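Zoubi Maths Extension, home edition: review

Zoubi is a self-paced program for gifted learners working above grade level. It holds 1,462 problems in 17 units, from modular arithmetic to introductory proof. We ran it for 6 weeks with a nine-year-old already enrolled in Grade 9 algebra.

Placement is adaptive and accurate to within one unit. Hints are graded, and the worked solutions are rigorous — the geometry ones especially. Weak points: no offline mode, and the marking engine rejects equivalent surd forms. The parent report gives time on task but no error analysis. Gimley's rival program does this better, though its problem bank is shallower.

Recommended for independent learners with a solid grasp of fractions.

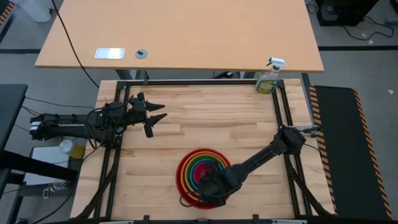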